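How Do You Teach a Robot Hand to Pick Things Up?

Picking up a cup feels easy. You see it, you reach for it, and your fingers close. You don't stop to think about how wide to open your hand or how hard to squeeze. You learned all of that when you were a baby, mostly by dropping things.

A robot has not had that practice. It has to be taught, and there is more than one way to do it.

The old way: write it all down

For a long time, people taught robots by writing instructions. Move the arm this far. Turn the wrist. Close the fingers. Stop.

This works well in a factory, where every part arrives in the same spot every time. It does not work well in a kitchen. If somebody moves the cup, the instructions are wrong, and the robot closes its fingers on air.

Another way: show it

The second way is called learning from demonstration. A demonstration is when you show how something is done. A person does a job many times, and a computer records each try. Then the computer looks for patterns. What did the fingers do when the cup was on the left? What did they do when it was lying on its side?

Đạt Dương and Bình Quách used this method in a project called Ninh. They wanted to find out how many times a person has to show a robot a job before the robot can do it alone.

The person doing the showing does not wear a glove or use a joystick. They hold a tool with two fingers, shaped like the fingers a robot would have. There is a camera on the tool, so the recording shows the job from the hand's point of view. No robot arm has to move while the person is showing the job.

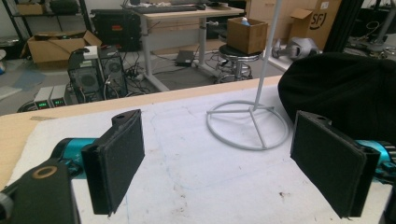
The fingers of the tool, with a white stand on the table between them.
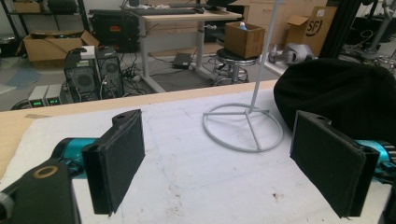
Why does it matter that the camera is on the hand? Think about putting a key in a lock. It helps to look closely at the key and the lock. A camera across the room might have its view blocked by your arm. A camera on the hand travels with the fingers, and when a robot wears its camera in the same place, it gets the same kind of view that the person recorded.

What they tested

The job in the Ninh project was simple to explain. Take hold of a cardboard tube, lift it, and set it down inside a square drawn on the table. The tube started in a different place each time.

First they gave the computer 10 demonstrations. Then they let a robot try the job 100 times by itself. It usually missed the tube. When the tube was near a spot it had seen before, it did better, but anywhere else it got lost.

Next they gave the computer 200 demonstrations and started over. This time the robot got the tube into the square on 83 of its 100 tries.

Many of the misses were of one kind. The robot took hold of the tube near the top, and the tube tipped as it was put down. When Bình went back through the recordings, she found that most of them showed the tube being held in the middle. The computer had seen very few examples of a high grip, so it had not learned what to do next.

That is an important result. More examples helped, but they also have to be different from each other. If you only ever practice catching a ball thrown from the front, you will have trouble with one thrown from the side.

What the robot still can't do

The robot in the project learned one job. It did not learn what a tube is, or what a square is for. If you gave it a banana, it might pick it up, or it might not - it had no examples of bananas. Getting robots to use what they learned in one job for a new job is a problem that many people are working on.

Try it yourself

You need 2 people, a pair of kitchen tongs, a paper cup and a blindfold.

1. Put the cup on a table.
2. One person puts on the blindfold and holds the tongs.
3. The other person gives instructions using words only, such as "left" or "open wider."
4. Count how many instructions it takes to pick up the cup.
5. Move the cup and try the same list of instructions again.

Words to know

Gripper: the part of a robot that holds things.
Demonstration: showing how a job is done.
Data: information that is collected and saved, such as recordings or measurements.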